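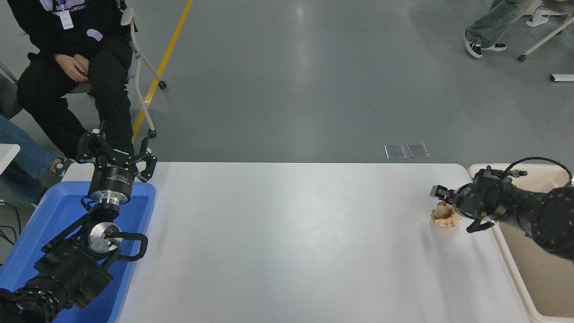

The Bosman 146 is a class of semi-custom motor yacht built by the Rikeck shipyard in Drerkum. The name comes from the length of the first hull, which measures 146 feet from the bow to the edge of the swim platform. All yachts in the class have a steel hull and an aluminum superstructure, and they are intended for long trips with a small crew. The interior is kept plain by the standards of the type. The tables on the main deck are white and rectangular, with a smooth matte top. Owners may order other furniture, but the positions of the fixed tables are the same on every hull.

Design
The class was developed from an older Rikeck model, the Vevstead, which was shorter and had a rounder stern. The designers kept the high bow of the Vevstead and moved the wheelhouse back, so that the foredeck could carry a tender and a small crane. The volume of the yacht is 339 gross tons. Ten guests sleep in five cabins, four of them on the lower deck. The crew of seven has its own stairway from the galley to the bridge.

Fuel capacity is 252 barrels in the standard version. At a speed of ten knots this gives a range of 3605 nautical miles. A version with larger tanks was offered, but it took away one storeroom and was ordered only once.

Construction
Hulls are welded upside down in the north hall at Drerkum and then turned with two cranes. The superstructure is made in a separate building and joined to the hull at a later stage -- this was a new method for the yard, and on the first yacht it caused a delay of several months. From the second hull on, cables and pipes were installed before the two parts were joined.

Sea trials take place off Drerkum, usually in September, before the autumn winds become strong. The first yacht was found to vibrate at high engine speed, and its propellers were exchanged for a five-blade type. Later hulls received this type from the beginning.

Variants
The Bosman 146 Explorer has a closed aft deck and a stronger bow plate. The Bosman 146 Open has no fixed roof over the upper deck -- a folding cover is used in its place. Both variants have the same engines as the standard yacht.

See also
Rikeck
Vevstead (yacht)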